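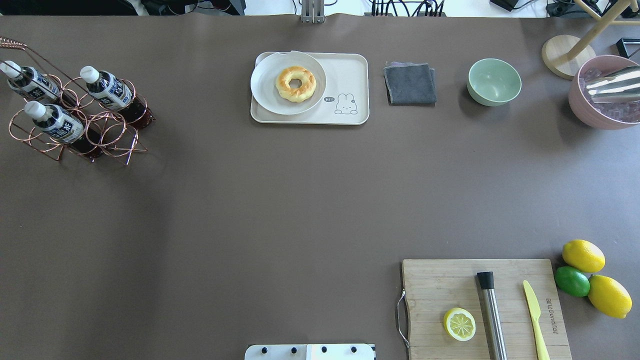 Does the low-mood screen still miss people who answer by text message?

It misses fewer than it did in February, but the text version still under-reports sleep trouble compared with the phone version.

6/20/20

Re-scored the Histlow returns against the new cut-off. 100 forms in the batch, 11 dropped for blank items. Kept the drop rule as written: three or more blanks and the form goes out, whatever the total says. Anyone dropped still gets the callback. Checked that list twice against the phone log.

Sleep item is the weak one. On the phone people talk past the answer and the interviewer codes what they hear. By text they pick "some nights" and move on. Tried splitting it into falling asleep and staying asleep, using the Orine wording. Reads better, adds one screen.

Tôn (the scoring script) was treating a skipped item as zero. Fixed. Totals shifted on 9 forms, all upward, and 3 of those now sit over the cut-off. Flagged for callback first thing, ahead of the routine list. Old totals kept in a separate column -- do not overwrite.

Flilletti export still mangles accented names. Matching on form number until that's sorted.

To do:
- rerun the February batch with the fixed script
- ask the centre in Histlow whether evening callbacks are getting picked up
- loneliness item: leave as is for now
- print new consent sheet, old one has the wrong after-hours number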